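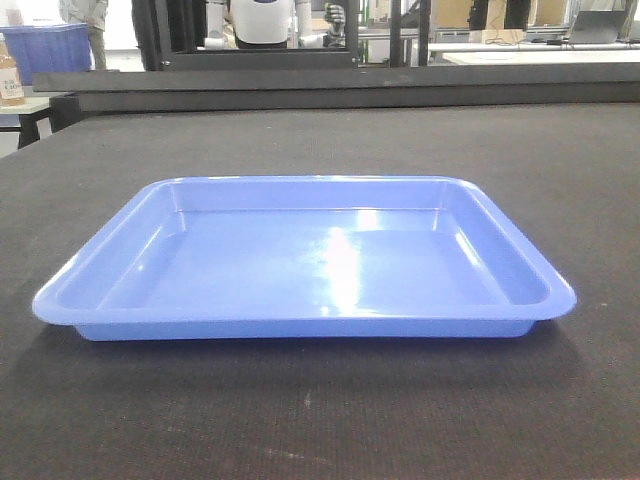
*Bandeja azul vacía sobre una mesa gris oscura.*

# Visita a la prensa de discos Ledeo, en Stostitz

Llegué a Stostitz en febrero, con el tren de la mañana, y con más ropa de la que necesitaba. La fábrica Ledeo está detrás de la estación de mercancías, en un edificio bajo de ladrillo que antes fue una imprenta. El motivo de mi viaje era la reedición en vinilo de «Gundurville», el segundo disco de Koyama, que ha estado agotado durante muchos años y del cual yo poseo solamente una copia en CD con la caja rota. La fábrica abre sus puertas una vez al año para los aficionados, y esta vez la visita coincidía con el prensado de este disco. Escribí un correo y me contestaron el mismo día.

Éramos un grupo pequeño. La mayoría llevaba camisetas negras, algunas tan lavadas que el logotipo del grupo ya no se leía. Una pareja había conducido toda la noche y durmió un poco en el coche antes de entrar.

Nos recibió Kiyoshi Miyazaki, que es responsable del corte de las lacas. Habla bajo y hay que acercarse para entenderle, sobre todo cuando las prensas están en marcha. Empezó por la sala de corte, antes de que hubiera ruido en la nave. El torno es una máquina antigua que compraron a un estudio cerrado, y que fue reparada con piezas de distintos orígenes. Nos permitió mirar el surco por el microscopio. Se ve muy bien la diferencia entre un pasaje tranquilo y el comienzo de un doble bombo: en el primero las líneas están casi rectas y en el segundo parecen temblar y se separan unas de otras.

Según Miyazaki, el problema principal de «Gundurville» ha sido la duración. La tercera canción, con su largo final de órgano, no cabía en la cara A sin bajar mucho el volumen. En la primera edición la habían acortado con un fundido, cosa que los seguidores del grupo no perdonaron nunca (yo tampoco). Para la reedición se decidió hacer un disco doble, con cuatro caras, y el final está completo. La cuarta cara contiene dos maquetas del ensayo que antes circulaban solo en casete. También me gustó saber que volvieron a las cintas originales y que no utilizaron el máster del CD, que siempre me pareció demasiado fuerte y sin profundidad.

Alguien le preguntó por las voces, porque en el disco el cantante alterna la voz gutural con una voz limpia muy aguda. Contestó que la voz gutural no le da trabajo. Lo que le preocupa son las letras «s» de la voz limpia, que pueden distorsionar cerca del centro del disco, donde la aguja recorre menos surco en el mismo tiempo. Por eso el orden de las canciones fue cambiado en la cara C. Confieso que el nuevo orden me sorprendió al principio, pero después de escucharlo me parece correcto.

De la galvanoplastia vimos solo una parte, desde la puerta, por los vapores. Es un cuarto con baños de níquel y un olor que se queda en la garganta. Allí la laca se convierte en matriz metálica. No entendí todos los pasos y prefiero no explicarlos mal.

La nave de las prensas fue para mí lo más bonito. El vinilo llega en granulado, se calienta y sale en forma de una masa redonda que los trabajadores llaman «galleta». La galleta se coloca entre las dos etiquetas, la prensa se cierra, y cuando se abre ya hay un disco con un borde irregular que una cuchilla recorta. Todo esto dura menos que el estribillo de una canción. Pude tocar un disco defectuoso recién cortado y todavía estaba tibio.

La tirada de «Gundurville» es de 720 ejemplares en negro y 265 en color humo, estos últimos destinados a la venta por correo del grupo. El color humo no es igual en ningún disco. Algunos salen casi transparentes, otros con una nube oscura a un lado. A los visitantes nos ofrecieron comprar la versión negra con la funda provisional, sin el libreto, que vendrá más tarde de otra imprenta. Compré uno para mí y otro para mi hermano, que me había encargado el de color humo y se enfadó un poco.

A mediodía nos dieron sopa de lentejas y pan en el comedor de los empleados. Sonaba un disco de polka, elegido por el operador de la prensa número dos, y ninguno de nosotros se atrevió a pedir otra cosa.

Por la tarde se hizo la escucha en una sala con sillones de cine. Pusieron la prueba de prensado entera. Había un pequeño chasquido en la segunda canción de la cara B, y Miyazaki levantó la mano cuando sonó, para mostrar que lo conocía. Ese defecto, nos dijo, estaba ya corregido en la tirada definitiva. La batería suena más lejana que en el CD y el bajo, que antes casi no se distinguía de las guitarras, se oye muy bien durante todo el disco. El final de órgano se quedó en el aire más tiempo del que yo recordaba. Una persona detrás de mí lloraba sin hacer ruido.

Unas notas prácticas para quien quiera ir el año próximo:

- La visita es gratuita, pero hay que inscribirse por correo electrónico con bastante antelación.
- Desde la estación se camina diez minutos. La calle no tiene acera en la última parte.
- Se recomiendan zapatos cerrados. A una chica con sandalias no la dejaron pasar a las prensas.
- Se reparten tapones para los oídos en la entrada.
- No aceptan tarjeta en la tienda, y el cajero más cercano está en la estación.

Volví en el último tren con los dos discos sobre las rodillas, porque no quería ponerlos de pie en la maleta. En casa los escuché otra vez con mis altavoces, que son modestos, y comprobé la segunda canción de la cara B. El chasquido ya no está.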